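How to Get Old T-Shirts Ready for Rag Rugs

I have been making rag rugs out of T-shirts for years now and I still get excited every time a new one comes off the loom (or off the kitchen table, in the case of the crocheted ones). The part people rush is the yarn. Good T-shirt yarn makes the rug!

What you need

Old cotton T-shirts, adult size if you can get them
Sharp fabric scissors or a rotary cutter and mat
A yardstick
A basket for the finished balls

Step 1: Wash and sort

Wash everything warm with no fabric softener and dry it fully. Then sort by weight. A thin fashion tee and a heavy work tee don't belong in the same rug, and you'll feel every change underfoot. My first one, which I still call the Grestley rug after the street I lived on, has a lump near one end that catches the vacuum.

Step 2: Cut off the top and the hem

Lay the shirt flat, smooth it out, and cut straight across from armpit to armpit. Cut off the bottom hem too. You should have a tube. Save the sleeves for stuffing.

Step 3: Cut the strips

Fold the tube so one side edge stops an inch short of the other. Cut strips one inch wide through the folded part, and stop before you reach that last inch. Then open it up and cut on the diagonal across the uncut part, from one strip to the next, so you end up with a single long piece. It feels wrong the first time. Keep going, it works!

Step 4: Stretch

Pull the strip through your hands, an arm's length at a time, until the edges curl in. Daniyal Usmani taught me to stretch it twice and I've done it that way ever since. Wind it into a ball, not too tight.

How many shirts?

For a bath mat I use 11 shirts, and roughly 20 for a hearth rug. Bright colors go further than you'd think, so save your reds and oranges for the border.

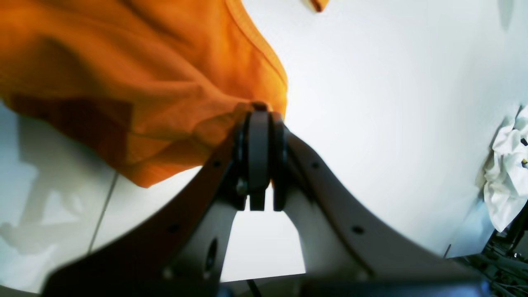
If you run short, buy a plain white tee and dye it. The match is never perfect and I love it that way. Next up is warping the loom, and for that you'll want a whole afternoon and a big table.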